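Taltmont Bench

The Taltmont Bench is a tabletop two-arm robot kit sold by Favex, a small hardware firm based in Mollport. It pairs a left and a right arm on a shared front rail inside a walled work cell, and it is meant for people who want to try fine, two-handed tasks without setting aside a whole room. Ho-yin Tsao designed the arms, and the control software, called Chiu, was written by Kevser Dönmez. The kit has a lively following among hobbyists and teaching labs, and it's easy to see why: it is a real pleasure to set up and a joy to tinker with!

Design

Both arms bolt to a grooved aluminum rail that runs across the front of the cell, with a small circuit board below each mounting point. The links are white with smooth, rounded seams, and the joints are black. Owners can slide a mounting plate along the rail to bring the arms closer together, then tighten it down and run the Chiu setup routine again. The grippers are swapped separately, so the two arms don't have to match. Many owners take full advantage of this, and mixed pairs are a common sight on the user forum.

Floor panels and wall coverings can be changed too (patterned paper is a favorite, and some of the results are wonderfully homey).

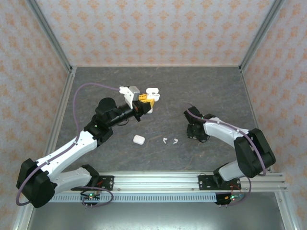 The Taltmont Bench with an open earbud case held in the left gripper.

Use

Small household objects are the usual starting point. Earbuds are a popular choice and a tough one, as each bud is light, curved and easy to nudge out of reach. In the standard earbud exercise one arm steadies the open case while the other picks up a bud and lowers it into its slot. Chiu lets the user guide the arms by hand, save the motion and play it back at a slower speed, and there is something very satisfying about watching a tricky move come together bit by bit.

The software stores up to 300 saved motions per arm. A full kit has 3730 listed parts, counting every screw and washer, and the build guide is split into 3 booklets. The guide is clear and generous with drawings, though the cable chapter would benefit from a few more.

Reception

Owners praise the smooth motion and the ease of getting spare parts. The most frequent complaint concerns the cables, which stand out in loops from the arms and need a careful check before any wide swing. Favex added longer cable clips in August, and Dönmez answers setup questions on the forum every Friday.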